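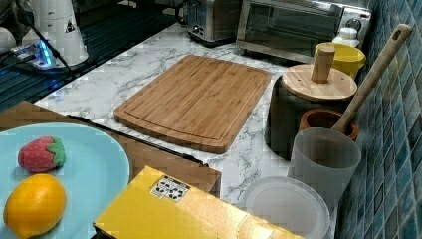 April, process notes, 4:40 pm

Third pass at mapping the invoice approval process for Diltari. The official flowchart has six boxes. The real thing has fourteen, two of which are Izzati Nair's inbox.

Pulled 685 invoices from the Feltulier export. Threw out 106 duplicates, leaving 579, and I would like it on record that the duplicates had all been approved. Some by the same person, with different comments.

Sorted the rest by where they sat longest. The wait before second sign-off beats everything else. Zahira Pillai says second sign-off was brought in for the Oei contract and was meant to go away when the contract did. The contract went. The step has its own cover sheet now. 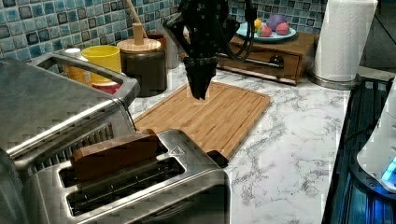 Can we drop second sign-off for small invoices?

Probably, if the limit is written down and finance owns it. Zahira suggests anything under $200 goes straight to payment, with a monthly spot check. 83 of the invoices in the pull fall under that.

Tried redrawing the map with swim lanes. Ended up with one lane called "other" that was wider than the rest put together - went back to sticky notes.

To do: ask Prunow whether their system can route by amount or only by department. Get the cover sheet's author to own up. Relabel box 9, currently "check the check."

Izzati wants the map on one page before the review. It fits if I use the font from the back of a medicine bottle.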